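To: Coltirar, Small Improvements Fund
From: Guest rooms project, Dresudside
Covering: second period of the bedside grant, ending in February

## Where we are

The bedside work is behind where the application said it would be, and I don't think the reason is a lack of effort. We asked for money to fix a fairly small problem: guests can't find the remote, can't find a free outlet, and can't put a glass of water down next to the bed without moving something first. We said we would settle on one layout for the bedside table, try it in 11 rooms at Dresudside, and then write it up for Steltimside to copy. The trial rooms are set up. The single layout does not exist yet, and I am less sure than I was in the fall that it should.

What follows is mostly about things that sit on or in a table. I know that looks petty in a report to a funder. It is what the grant pays for, and the housekeeping team spends a surprising part of each shift putting these same things back where somebody thinks they belong.

## Remote controls

Each trial room has a television remote and a second remote for the box. The old habit was to leave both on the bedspread or on top of the set, depending on who had cleaned the room. Our application promised "a fixed home" for them. We bought wooden holders from Maes, with a slot for each remote, and put them out in the first week of the trial.

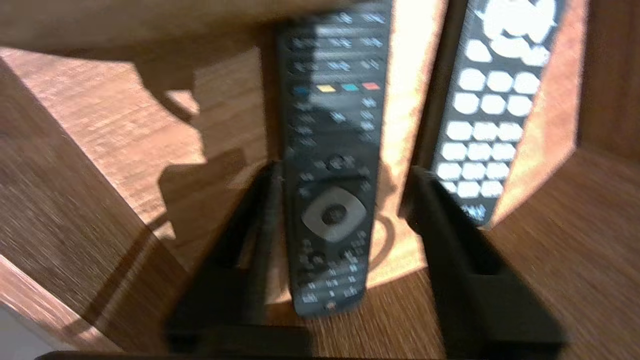

I was against buying the holders before we had asked anyone, and I'd still have preferred to wait. The case for them was that a remote standing up gets noticed and gets wiped. The case against was that a holder is one more object competing for a flat surface, and that guests put remotes down wherever their hand happens to be. After watching the rooms for most of the period I would say both are true. On arrival the holders look tidy. By the second night of a stay a good many of them are holding a pen, a key card, or nothing.

The housekeeping notes record 292 room checks over the period. I'd ask you to treat that number with some care. It tells you that somebody opened the sheet and wrote in it. The column for "remote in its place" was read differently by different people: some ticked it if the remote was in the holder when they walked in, others ticked it once they had put it there themselves. We only noticed this well into the trial, and I have not tried to turn the ticks into a success rate. The wording has been fixed and the next batch should be usable.

The other choice is the drawer. The round bedside tables already have one, curved to follow the top, and it costs nothing to use. Several of the staff wanted this from the start. A remote in a drawer doesn't gather dust and doesn't get knocked under the bed. It also can't be seen, and the front desk had calls from guests who thought their room had no remote at all. A small card on the table cured most of that, but then there is a card on the table.

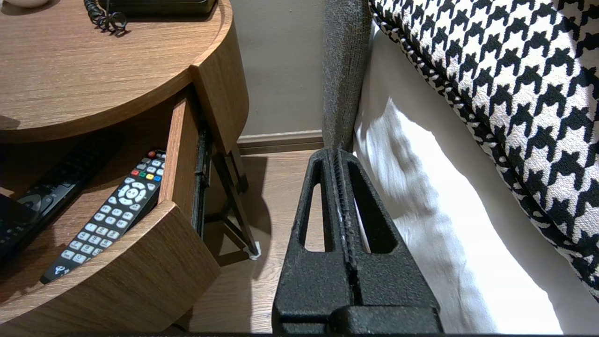

*Bedside drawer pulled open, with two remote controls kept inside.*

My own view is that the drawer works for guests who stay several nights and the holder works for guests who stay one. Neither of those is a layout. If you press me for a recommendation today, it is the drawer for the second remote, which hardly anyone needs, and the tabletop for the first. The staff who have tried that split say it is easy to remember. I would like to see it hold up through a busy month before I believe them.

Batteries are a side matter that took up more time than it should have. The application had a line for them and I assumed it was padding. It wasn't. A remote that has been sitting face down in a drawer under a room service folder can have a button pressed all night. We have asked for the folder to live on the desk from now on.

## The tabletop

The application said the top of the bedside table should be "at least half clear." I wrote that sentence and I regret it a little. Half of what, measured how? A round top with a raised rim gives you less room than you expect, and anything with square corners wastes the part near the edge. We tried marking out a clear half with masking tape in one room. It was no help to anyone and the tape left a residue that had to be rubbed off.

In practice the space goes to the phone. Dresudside still has a corded desk telephone at every bed, and the question of whether to keep them came up at each review. The arguments for removing them are obvious enough. The arguments for keeping them are that older guests use them, that the front desk likes being able to ring a room, and that the wiring is there and paid for. I went in wanting them gone. The incoming complaints don't support me: people grumble about the cord and the space, but hardly ever about there being a phone. So the phones stay for this trial, pushed as far back as they will go.

## Outlets and cables

We had expected the outlet question to be the easy one. The plan was to buy extension blocks, set one on each table and be done. Two things got in the way. The blocks we sampled were ugly, and they slid about whenever a plug was pulled. They also looked unnecessary once we stopped working from the drawings and looked at the corners themselves. With the table standing between the wall and the headboard, the two wall outlets sit side by side just above its left edge, and a thin cable already runs along the wall from underneath them toward the table. A guest lying in bed has to reach across the phone to get to them, which is awkward, but they aren't hidden and nobody has to crawl.

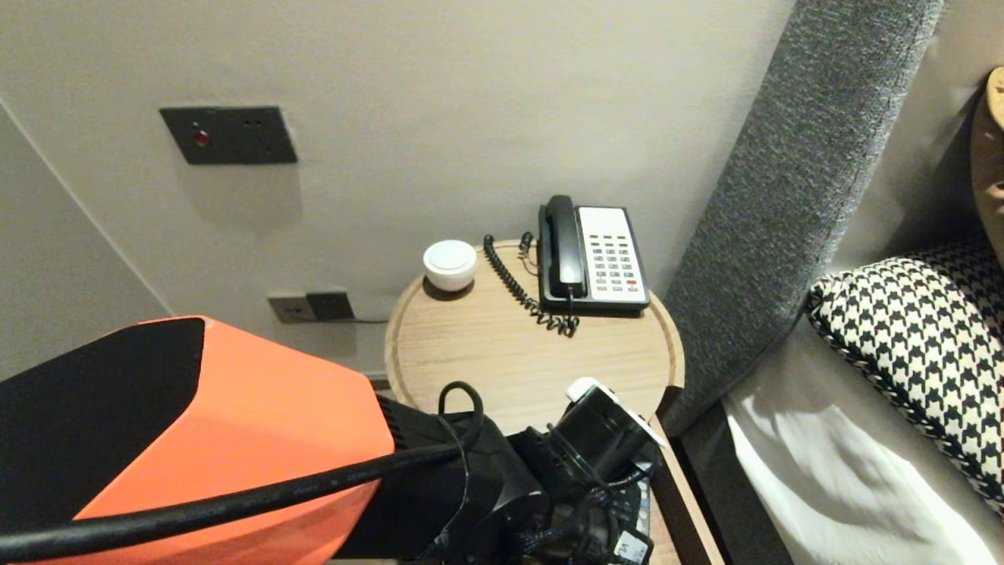 Moving the phone was the first thing we tried after that, and it is still the change I trust most. It costs nothing and can be undone in a minute. The trouble is the coiled cord. Put the phone back toward the wall with the handset on the left, and the cord drops down that side and spreads itself in curls over the wood, so the space you gained by pushing the base back is partly given away again. We asked about shorter cords. The price was fair, but a short cord means the guest sits up and leans over to answer, and at that point I'd sooner they had the clutter. The extension blocks have been taken off the order. I would count that as a saving, although the application had it as a deliverable, and I understand you may want to talk about that.

Chargers are harder. We can decide where a phone goes. We can't decide what a guest brings. Steltimside tried a lending basket of cords at the front desk some time ago and their advice was short: don't. The cords came back tangled or didn't come back. We tried leaving charging cords in the trial rooms instead, and the result so far is that they end up on the tabletop among everything else.
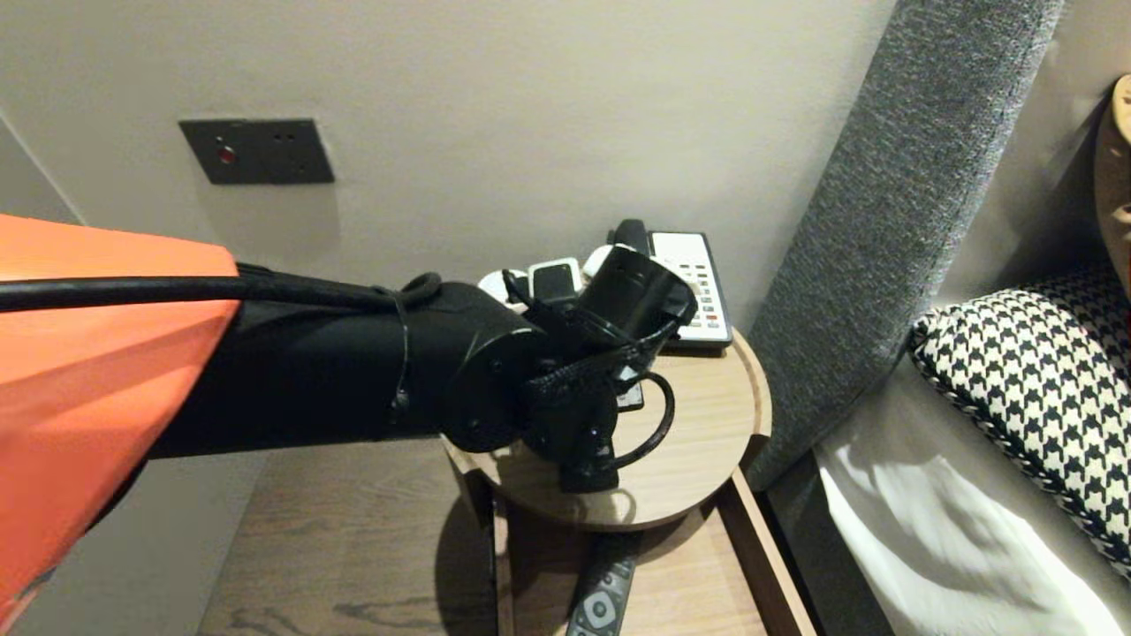
*Bedside table with white cords and chargers lying in front of the desk telephone.*

I don't see how a layout drawing fixes this. A clip on the back of the table might. We have a few to try, and if they stick to the finish without marking it they'll go on in the next period. If they mark it, we will take them off again and I'll report that too.

## What staff say

I'm wary of quoting the comment sheet at length. It was filled in mostly by people who were in favor of the project or strongly against it, and the ones who simply get on with the work left it blank. With that warning, the most frequent request was for fewer objects. The next was for someone to make up their mind about the remotes. A few people asked why the small items on the table had to be lifted one at a time for wiping when a tray would move them all together. It's a decent question and I don't have a good answer. A tray on a round table with a rim seems like a rim inside a rim, but we will borrow one from the breakfast room and see.

One complaint deserves to be passed on without softening. The setup sheet we handed out ran to two pages. It told people which way the phone should face, which drawer, where the card goes, how the cord should lie. It takes longer to read than the table takes to clean. I have cut it to half a page and I expect it will be cut again.

## Money

We have $2231 of the grant unspent. Most of that is the money set aside for the extension blocks, and the rest is holders we did not reorder. We would like to carry it over. If Coltirar would prefer it back, we can finish the trial with what is already in the rooms, apart from the clips.

No further holders from Maes are planned. The ones we have are well made and I have no quarrel with them as objects.

## Next period

- Run the split arrangement (first remote on top, second in the drawer) in all trial rooms, for 14 weeks.
- Use the corrected check sheet from the first day and throw out the old tallies.
- Try the cord clips on the backs of the tables.
- Try one tray.
- Hold off on sending anything to Steltimside. They have asked for the layout twice, and I'd rather send it late than send them something we have changed by the time they've bought furniture for it.

The drawer slides will also need looking at before the end of the trial. A couple of them stick, and a guest who has to tug at a drawer to reach a remote will leave it on the bed the next time.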